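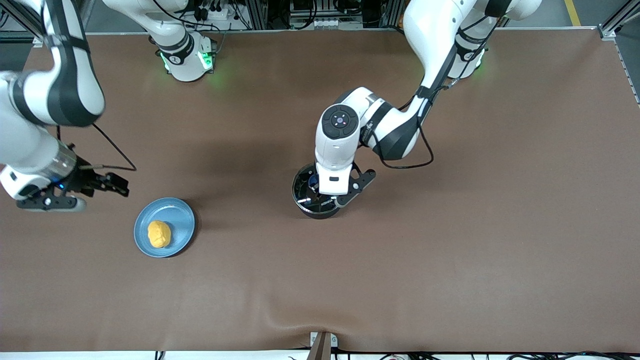 Dorin Voicu
Observing assistant, Drernstead

Home | Notes | Software | About
Search this site Go

I spent most of December reducing spectra of a carbon star that Rui Vieira has followed for 11 years. The star pulses with a period near 400 days, and the depth of its molecular bands changes with phase. We have 63 usable nights.

The trouble is wavelength drift. The spectrograph cools after sunset, and the lamp lines shift by up to a third of a pixel before midnight. I had been fitting one solution per night – too coarse for the early frames. The new script, Flenari, interpolates between lamp exposures taken before and after each target. Residuals fell by half on most nights.

Four nights got worse. All four have a saturated argon line that the fit should have rejected, so I now mask anything above 4000 counts on the short exposures.

Rui wants the band depths remeasured before we compare them with the light curve. I have 24 nights left to run.

Contact | Copyright Dorin Voicu | Back to top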